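Rosalba Cattaneo on 19 years of supper club dinners
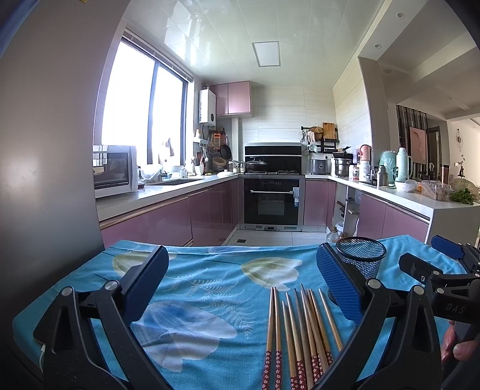
Chopsticks on the blue flowered tablecloth.

I'd been trying to get a seat at Rosalba Cattaneo's table since February, so when she said I could come over early and talk while she chopped, I said yes before she'd finished the sentence. I brought flowers. She stuck them in a jug, handed me a peeler and pointed at the carrots.

"You can talk and peel," she said. "Everybody who comes early peels."

Rosalba started her supper club, Pulanel, when she was laid off from an office job at Jacquet and had, as she puts it, "a lot of afternoons." The first dinner was for six people, and two of them were her cousins. She made lasagna and burned the top. (She told me this twice, very cheerfully.)

"I charged them for it too! My cousin Ornella still brings it up."

That would be Ornella Donati, who now keeps the bookings and is the person you have to be nice to if you want a seat. There's a waiting list of almost 100 names. I asked whether she'd ever thought about a real restaurant, and Rosalba laughed so hard she had to put the knife down.

"I looked at a place once, on Dundar Street. The rent was $3,410 a month and the oven didn't work. I went home and made soup."

The menu changes with whatever she's in the mood for. Some nights it's her grandmother's food, some nights it's noodles and dumplings, which she learned from a neighbor and then, she says, by getting them wrong for a whole winter. Her old friend Kusum Saxena comes in to do the dals and won't let anyone else near the pot.

"Kusum tastes my food and just says 'hm.' I've had maybe three good hms."

I wanted to know what people get wrong when they cook for a crowd at home, and she had an answer ready.

"They try the new recipe that night. Don't! Make the thing you could make with a fever. And sit down. If you're at the stove all evening, your friends are just eating in your house."

She does sit down, by the way. I stayed for dinner and she was in her chair by the second course, arguing with the man next to her about anchovies.

The next open dinner is 14th November, price is $50, and you write to Ornella for a seat. Bring an apron if you're coming early.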